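Two-Arm Folding Build: Gallery

Home > Workshop > Builds > Two-arm folding rig

Posted Wednesday, January 30, 2019 by Gyu-bin Tak

This page covers the pair of arms that Bit-na Jang and I have been building in the shared workshop at Ladville. The aim is modest. We want two small arms, driven from one old desktop computer, that can pick up household cloth, move it over a work surface and put it in a basket. Neither of us does this for a living. Bit-na repairs sewing machines and I look after heating controls for a housing association, so we came at it from different ends.

Work began in July with one arm and a lot of borrowed clamps. The second arm followed once the first could repeat a movement without wandering. The parts came from three places. The joint motors are from Plullico, bought as a job lot with two spares. The gripper plates were cut by Jokeo from drawings Bit-na made on squared paper and later redrew properly. Brackets were printed at the workshop, and most of them have been printed more than once. The software is our own and we call it Sun, after the folder it started in.

Each arm carries a small camera near the gripper. The pictures on this page come from those cameras, so the fingers show at the bottom edge. There is one picture from each stage, with notes. Click the titles for the wiring diagrams and the cutting list.

1. Thick knits

Knitted cloth is harder to handle than woven cloth. It stretches before it lifts, and a finger that goes in at a shallow angle pushes the edge along the surface and makes a ridge. We tried tea towels first, then moved on to anything with a proper thickness to it. 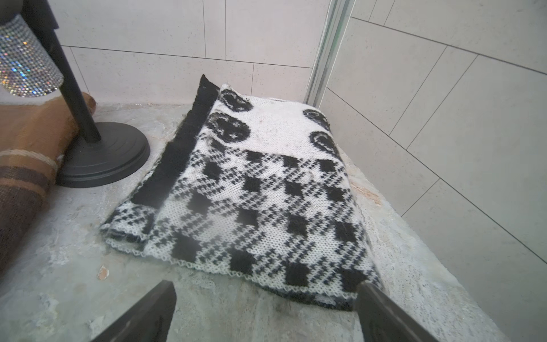 What is the hardest part of picking up a folded knit?

Getting hold of all the layers at once. If the fingers close too high they take the top layer only and the fold opens. We bring the lower finger in flat, stop, then close slowly.

Smiley faces at one end and houndstooth at the other, with a scalloped hem along the front. Bit-na likes a busy pattern for this work. On plain cloth it is hard to tell from the camera how far the fabric has shifted between one attempt and the next.

Notes from this stage:

Closing speed was cut to a third of what we began with. The motors can go much faster but the knit bunches.

The finger tips were filed flat on the inside faces. Rubber sleeves were tried and taken off again. They gripped well but would not let go of wool.

The wrist camera was moved back 10 mm so both fingers could be seen when fully open. This meant a new bracket and a longer ribbon cable, and the first longer cable we bought was the wrong pitch.

Exposure is now fixed. On automatic it changed every time something shiny came into view, and Sun then lost track of the edge of the cloth.

2. Gripper and bracket changes

No picture for this section as the old parts have gone in the scrap tin. The first grippers had one moving finger and one fixed. It was simple to build and it worked for blocks, but on cloth the fixed finger always arrived first and dragged. Both fingers now move together on a pair of short links. Jokeo cut the second set of plates in the same thickness as the first, so the original screws could be used again.

The brackets failed in the same spot three times, across the layer lines beside the lower screw hole. Printing them lying down fixed it. They take longer that way and need more support material cleaning off, which is dull work with a small knife. If you are copying these, open the holes with a hand drill. A powered one melts the plastic and the hole closes up behind it.

3. Two arms and a basket

With both arms wired in, the main job was keeping them out of each other's way. Sun has no clever planning in it. Each arm has a region it may enter freely and there is a shared strip in the middle. An arm has to ask for the strip before going in, and gives it back when it leaves.
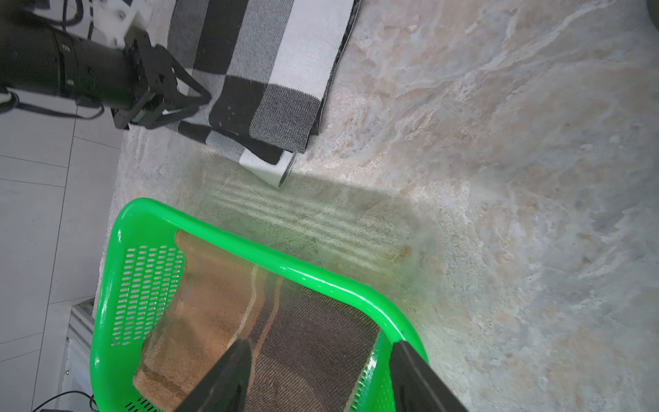

How do you stop the two arms colliding?

Only one arm is allowed in the shared strip at a time, and the other waits outside it with its motors holding. A current limit on every joint acts as a backstop if we have set the strip wrongly.

The other arm is at the checked cloth, and this one has its fingers open over the brown one in the green basket. The cabling still needs tidying. We intend to run it through a sleeve along the forearm, fixed at the elbow with enough slack for a full bend.

Notes from this stage:

A basket with a thick rounded rim is better than one with a thin lip. The fingers slide off it if they come down in the wrong place, where a thin lip catches them.

Reaching down into a basket uses up wrist travel quickly. We raised both arm mounts by 100 mm and got most of it back.

Cloth lying up against the side wall is easier to take than cloth flat on the bottom, as there is a fold standing ready to be pinched.

Dark cloth in a bright basket is easy for Sun to find. Pale cloth on a pale surface is still poor and we have no good answer for it yet.

4. Running log

Sun writes a line to a file for every attempt, with the start position, the joint currents and whether the fingers closed on anything. The file stands at 1,493 lines. The first 1,000 were all made with the single arm and the old gripper, so they are not much use for comparison, but we have kept them. Bit-na goes through the failures by hand and sorts them into slipped, missed and jammed. Missed is the biggest group. Most of those date from before the camera was moved.

Power is from one bench supply per arm. We did try sharing a supply. When one arm lifted and the other started to close, the voltage dipped and both controllers reset.

5. Still to do

Cable sleeves for both arms.

A proper stop button on each side. At present there is one, and whoever is on the far side has to call out.

Reprint the camera brackets in a darker plastic to cut down stray reflections.

Write up the calibration steps. They exist as pencil notes inside the cutting list and Gyu-bin's handwriting is bad (added by Bit-na).

Try a third type of cloth, probably something slippery such as lining fabric.

The cutting list and bracket files can be copied and altered freely. The link marked "old" has the single-arm version, which takes a different screw length at the shoulder. Questions about the plates should go to Bit-na and anything about Sun to me, using the contact form on the workshop page.

Previous gallery: Bench lathe stand
Next gallery: Dust extraction, part two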